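The Second Budget

Buying a robot is the easy part, says a shop owner who spent a year learning what the quote left out

When Anderson Bezerra tells the story of how his shop came to own a two-armed robot, he likes to start with the folding table. It was the first thing he bought for the project, long before he had picked a machine, and he set it up in the corner where the machine was going to go and made everyone walk around it for a month. People bumped their hips on it. Somebody put a coffee on it, and then a box, and then a lot of boxes (you know how that goes). By the end of the month he knew that the corner he'd picked was the wrong corner, and he had found it out for the price of a folding table.

I bring this up because I have been visiting small manufacturers for this magazine for a good while now, and I've sat through my share of conversations about what a robot costs. Nearly all of them begin with the arm. What does the arm run, can we lease the arm, is there a cheaper arm? Bezerra, whose company Grirnard cleans, sorts and kits small metal fittings for plumbing and instrument makers, did the same thing in the beginning. He had two quotes on his desk, one from Skoltell and one from Bodnár, and he spent weeks comparing them line by line until his eyes crossed.

"They were both fair quotes," he told me. "I just didn't understand that I was reading half of the bill."

The other half is what he now calls the second budget, and he keeps it on a separate sheet so that it can't get lost inside the first one. It has trays on it. It has table coverings, cable ties, spare fingers for the grippers, a better lamp, and the hours his own people would spend standing next to the thing while they learned it. The trays alone came to $3,265, a number he can recite without looking, and one he says he would have laughed at if you'd told him ahead of time. But a fitting that sits any old way in a bin is a hard thing for a gripper to pick up, and a fitting sitting in its own little compartment is a much easier one, so the trays turned out to be where a good deal of the money belonged.

His advice on trays, by the way, is to buy a few of each kind before you buy a lot of any kind. He ordered a big batch of one style early on and most of them are now holding screws in the maintenance room, where I'm told they are very much appreciated.

Then there's the time. Grirnard brought in Grilbridge, an integrator, to help with setup, and Bezerra had penciled in two weeks. It took eight. No one did anything wrong, as far as he's concerned. Parts came late, a cable was too short, and the busiest stretch of the year arrived in December the way it does every year, and the people who were supposed to be learning the robot went back to the benches to get orders out the door. If he had it to do over, he'd start in spring and he'd write those lost weeks into the plan at full wages.

I asked him how he decided what job to give it first, which to my mind is the question that settles all the others. He was tempted, he admits, by the hardest job in the building, the one everyone complains about. What he chose was a plain one: moving small fittings between a compartment tray and a steel tray with holes in the bottom, in batches of 500, all one size. It's slow going, and he doesn't mind saying so. But a plain job gives you a plain number to hold up against your costs, and he wanted that number before he spent another dollar.

He reviews it with his bookkeeper every month, both sheets side by side. A second station is on the wish list, and he has already been asked which arm he'll buy for it. He says he hasn't looked yet. First he wants to price the trays, and he has gone and gotten the folding table back out of storage.
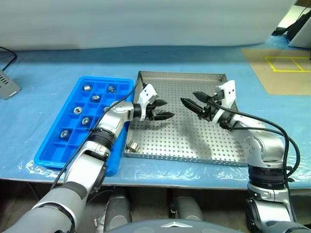
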